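白いテーブルを、ちゃんと白いままにしておく方法

片付け・在宅ワーク 2018年11月5日

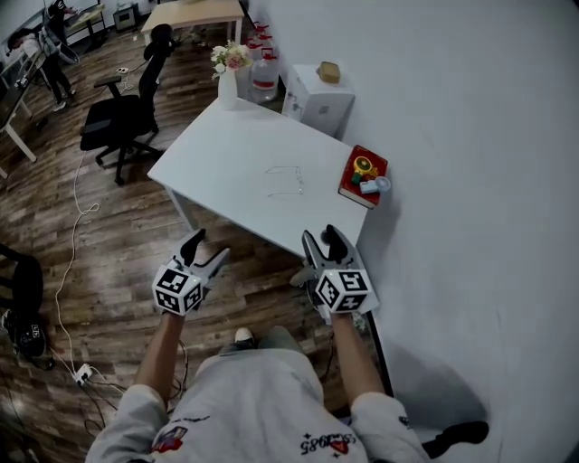
白いテーブルを買う人は、たいてい何も置いていない状態の写真を見て買っています。私もそうでした。届いた翌日には郵便物が載り、三日目には用途不明のネジが載り、一週間後には天板が何色だったか思い出せなくなりました。

このページでは、壁際に寄せた小さめの作業テーブルを、毎日使いながら散らかさずに保つ手順を書きます。収納用品は買い足しません。買うと、その収納用品がテーブルに載ります。

用意するもの
・固く絞った布 1枚
・乾いた布 1枚
・厚めのハードカバーの本 1冊
・花瓶(花はあってもなくても可)
・30分

手順1 いったん全部おろす
床でも椅子の上でもかまいません。ただし事務椅子はキャスターで逃げるので、壊れ物は載せないこと。「これは動かさなくても拭ける」と思った物から先におろします。そういう物の下がいちばん汚れています。

手順2 眼鏡を救出する
白い天板に細いワイヤーフレームの眼鏡を置くと、ほとんど見えません。眼鏡を探すには眼鏡が要る、というおなじみの問題もここで発生します。拭き始める前に、手のひらで天板をそっとなでて確認してください。私は一度、布ごと床に払い落としました。レンズは無事でしたが、つるは今も少し左に開いています。

手順3 拭く
固く絞った布で奥から手前へ、そのあと乾いた布で同じ順に。輪じみが残るときは薄めた中性洗剤を使います。メラミンスポンジは表面のつやを持っていくことがあるので、どうしても使うなら目立たない隅で試してから。

手順4 奥に花瓶を置く
テーブルの奥の端は、放っておくと書類の墓場になります。先に花瓶で占領しておきましょう。淡いピンクやクリーム色の小花なら白い天板とけんかしませんし、緑の葉が入ると「片付いている人の部屋」らしさが勝手に出ます。水は少なめに。倒したときの後悔も少なめで済みます。

手順5 本を一冊、小物の島にする
この方法の要です。壁側の端にハードカバーの本を寝かせて置き、細々した物はその上にだけ載せてよいことにします。赤い表紙がおすすめです。白の上でよく目立つので、はみ出した物がすぐわかります。
載せるのは3個まで。友人のハンネ・ルオツァライネンは21個載せて「まだ島だ」と主張していますが、あれは大陸です。
4個目を載せたくなったら、先に1個を引き出しへ。読みかけの本は島にしないでください。続きが読めなくなります。

手順6 かさばる物は壁沿いに
大きな水のボトルは、テーブルではなく奥の壁沿いにまとめます。2本あるなら前後に少し重ねると、幅をとりません。隣に小さな白い棚があれば壁になじみますが、棚の天板も平らなので油断は禁物です。箱はひとつまで、と決めておきます。

手順7 手前を空ける
座って手を伸ばす範囲には、作業が終わったら何も残しません。袖をまくって両腕を前に出し、引っかかる物があれば、それは場所が間違っています。

よくある失敗
・花が枯れても花瓶を片付けない。ただの水入れです。
・トレーを買う。本で足ります。
・家族に片付けの理念を説明する。翌朝、島に請求書が載っていました。

維持のしかた
寝る前に島の上を見て、3個以内なら合格。眼鏡はケースか、せめて本の上へ。花瓶の水を替えるついでに奥を拭けば、次に全部おろす日はかなり先に延ばせます。うちは次を4月の予定にしています。

次回は、引き出しに移した4個目以降の行き先について。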